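Shared Office Walkthrough, Second Floor
Calimlim Building
Checklist with my comments
Walked by Marilou Mangubat, March 19, 2018

Hi everybody! Same form as the February one, with my notes typed in under each item so you don't have to read my handwriting. OK means OK. FIX means somebody has to do something, and I put a name or a company next to it when I knew which. If your suite isn't mentioned under an item then I had nothing to say about it. I started at the front stairs and went clockwise, and I finished in the supply room, so the notes jump a bit.

1. EXITS AND HALLWAYS

1.1 Exit doors open all the way from inside, no key needed
OK. Back stair door still needs a good shove with the hip. It opens, but I'd like it to open for somebody smaller than me, so I'm putting in a ticket to have the closer adjusted.

1.2 Hallways clear, full width
FIX. Boxes outside Kasa again. I know the deliveries come at lunch and I know there's no one to carry them in, but they were two deep and I had to turn sideways. Could we please get them inside by the end of the day? Lilibeth said she's happy to lend the hand truck, it lives behind her door.

1.3 Exit signs lit
OK except the one by the restrooms, which flickers. It was doing that in February too and I wrote "watch." I'm done watching. FIX, new lamp.

1.4 Emergency lights, push-to-test button
OK, all of them came on. I held each button for a slow count and they stayed bright. The one over the copier is very dusty, if anyone tall is feeling generous.

1.5 Floor plan with exit route posted
FIX. The one in the kitchen still shows the wall that came down when Utura moved in. I've got the new drawing, it just needs printing at a size a person can read.

2. FIRE EXTINGUISHERS AND DETECTION

2.1 Extinguishers on their hooks, tag current, gauge in the green
OK. I initialed all the tags. Please don't hang coats on the one by the front desk (it was a very nice coat, and I moved it to the rack).

2.2 Clear space in front of extinguishers
OK. Better than last time, thank you Brilarley!

2.3 Nothing stacked within 18 inches of the sprinkler heads
FIX. Top shelf in the supply room. The holiday tree box is up there again, and it's pretty much kissing the sprinkler. It can go on the floor at the back, I measured and it fits.

3. ELECTRICAL

3.1 No power strips plugged into power strips
FIX. Found two. One under the shared desk by the window and one in the Kasa meeting room. I unplugged the first and left a sticky note. The second had somebody's laptop on it and I didn't want to be that person.

3.2 Cords not under rugs or across walkways
OK. The rubber cord cover in the big room is curling at one end, so I've taped it for now and ordered another.

3.3 Space heaters
FIX. I know it's cold on the north side. I'm on the north side! But they have to be the kind that shuts off when it tips over, they go straight into the wall, and they get turned off when you go home. I tipped the three I found. Two clicked off, one kept right on glowing at me. That one's in my office and the owner can come and talk to me about it.

3.4 Electrical panel accessible
OK. Door opens fully, labels readable. Breaker 17 is still marked with a question mark and I'd love for the electrician to solve that while he's here for the other thing.

4. FILE CABINETS AND STORAGE FURNITURE

I added this section myself after February, when Lilibeth Manalo opened a loaded top drawer and felt the whole cabinet start to come with it. She caught it with her knee and was fine, but it gave us both a scare, and there's a lot more metal furniture on this floor than I'd realized.

4.1 Drawers closed when not in use
OK on the walk. Bottom drawers are the ones that get people in the shins, so if you're fetching one folder, close it behind you even if you'll be back in a minute.

4.2 Heavy stuff in the bottom drawers
FIX, for almost everyone. I think what happens is we fill them from the top down because it saves bending. Catalogs, binders and anything you'd grunt while lifting should go low. Brilarley has already swapped theirs around and said it took one afternoon and a pizza.

4.3 Only one drawer opens at a time
Mixed. The newer cabinets have an interlock that holds the other drawers shut while one is open. The older ones don't, or they do and it's worn out. Try yours gently with a hand on the front. If two drawers will slide out together, tell me and I'll put it on the list for bolting to the wall.

4.4 Locks work and keys accounted for
FIX. I've got a coffee can with 40 keys in it and very few of them have tags. If your cabinet has a lock and you don't have its key, come by and we'll try the can together. Lots of locks have a little number stamped on the face, so copy that down before you come and we may get lucky fast. And please don't push in a lock you can't open again. We've paid for that lesson already – $180 to the locksmith for one drawer of takeout menus. 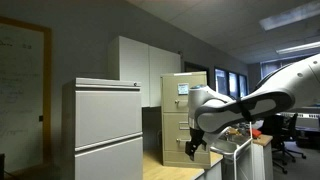

Item 4.4: light gray cabinet, lock at the right end of the top rail. Tan cabinet farther back.

4.5 Nothing heavy or wobbly on top
OK mostly. Plants are fine if they have a saucer. The paper cutter isn't fine up there and I brought it down to the counter, where it should've been all along.

4.6 Sharp edges, bent handles, missing label holders
OK. One label holder in the supply room has a corner that'll catch a sleeve. I bent it back with pliers and put tape over it. If it snags anybody again I'll just take it off.

5. KITCHEN

5.1 Coffee maker, toaster and kettle off when the last person leaves
Couldn't check this one in the daytime. I'm going to hang the little checklist by the light switch again, since the last one wandered off.

5.2 Microwave clean, door seals OK
Seals OK. As for clean, well. I cleaned it.

5.3 Floor dry, mat lies flat
FIX. The mat in front of the sink has a wave in it. I flipped it over and it grew the same wave on the other side, so it's going in the dumpster and we're getting one with a heavier back.

5.4 Under-sink cabinet
FIX. Slow drip at the trap, a cup or so in the bowl since last week. Plumber has been called. Please leave the bowl where it is, and empty it if you see it getting full.

6. FIRST AID

6.1 Kit stocked and in date
FIX. Out of the regular size bandages, as always, and the burn gel has expired. I've reordered both. There are plenty of the tiny round ones if your injury is tiny and round.

6.2 Emergency contact sheet
OK, but Utura, I still have your old office manager down. Send me a name and a cell number please.

7. RESTROOMS AND WINDOWS

7.1 Grab bars tight
OK. I hung on them with my full weight and nothing budged.

7.2 Window locks
OK except the far one in the big room, where the latch doesn't quite meet. It's been like that forever, and it rattles on windy days. Ticket is in.

7.3 Blind cords tied up
OK.

WHAT HAPPENS NEXT

Suite items (boxes, power strips, heaters, heavy drawers) are yours, and I'll stop by on Friday to see how it's going. No surprise visits, I'll knock. Building items are mine and I'll cross them off on the copy taped inside the supply room door.

If I got something wrong, or you fixed it five minutes after I walked by, write it on that copy in pen and put your initials next to it. Lilibeth has the spare forms and the hand truck, and the key can is on my desk next to the phone.

Marilou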